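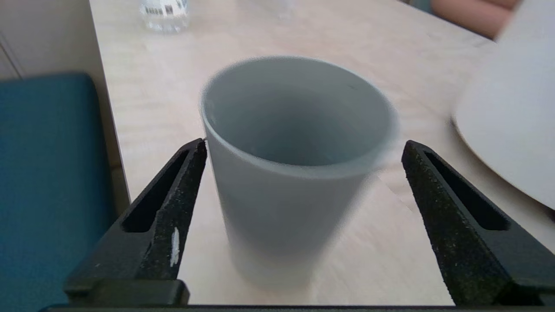 Gray cup, on the bare tabletop.

September 29, 2021. Booth, drinks table.

Apostolos says the cup holds 300 ml to the brim. I got 310 on the kitchen scale, and I don't trust the scale either. Repeat with the Gkikas one. The Prustel sheet still claims one fill size suits every cup, which I'll believe when I see it.

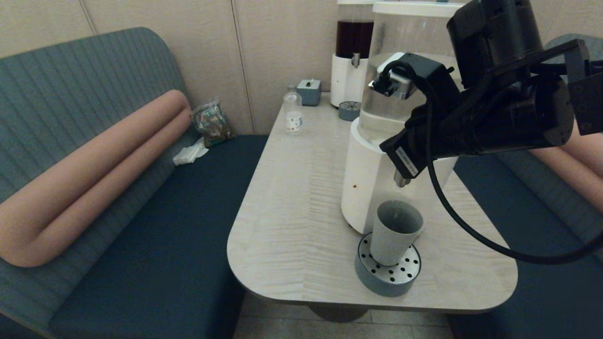 Booth table with both dispensers, cup on the round drip tray.

Not sold on keeping the dark drink behind the water. You have to reach across to get at its spout. Achilleas likes it there and calls it tidy. Snack bag and napkin on the left bench: bin the napkin.

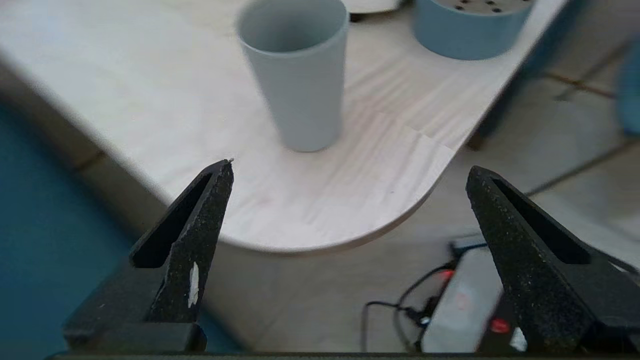 Cup spots to try: tray, middle of table, 6 cm in from the rounded corner. I expect the corner to be a bad idea. We said so in July and then forgot.

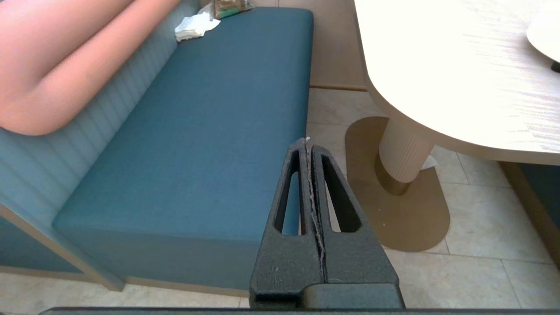 Page last changed by A. Alexiou, 2 edits

Geltance swear the teal fabric wipes clean. Has anyone tried it with tea? Ask Clullbridge for a scrap before we spill on the real seat. Bolster stays up on the backrest for now.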